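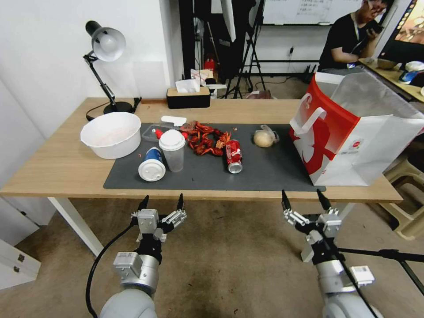

What should go into the bag first when clearing a desk after a shared lunch?
Dry, light items such as cups and wrappers. Shells go in last, once the liquid has been drained from the bowl.

Desk clearing after meals, Machala workroom

The desk has a light wooden top and carries a dark grey mat during meals. The mat measures 1000 mm on its long side and takes most of the mess. Lamp and tissue box stay where they are – only food, packaging and the mat are moved. Waste goes into a paper shopping bag stood at the right-hand end.

Crayfish is the hardest meal to clear. Shell fragments are sharp enough to pierce a thin liner, and the smell carries by the next morning. Miloslav Rusnák recommends tying the liner before the bag leaves the room.
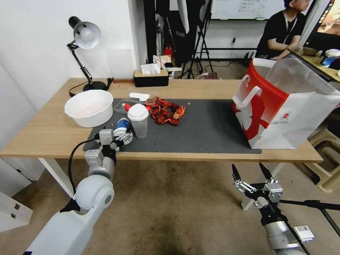 Shells on the mat, domed-lid cup and clear tray to their left, bag at the right end.

Bottles and cups are emptied at the sink before disposal. The tray is kept if its lid still fits. Bowls are lifted with both hands, as thin plastic flexes when part full.

Fruit is handled separately. Anything uneaten is covered and moved to the Rostden fridge on shelf 11. 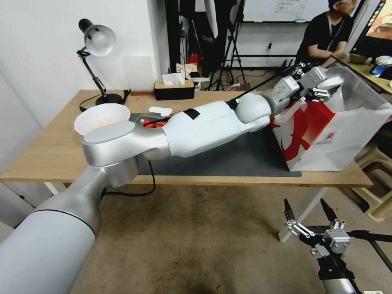
The mat is wiped last, from the back edge towards the front, with 200 ml of warm water and a drop of washing-up liquid. It is then rolled and stored under the desk. Bare wood gets a dry cloth only – standing water lifts the finish along the joints. The lamp flex should be checked for splashes before the lamp is switched on again.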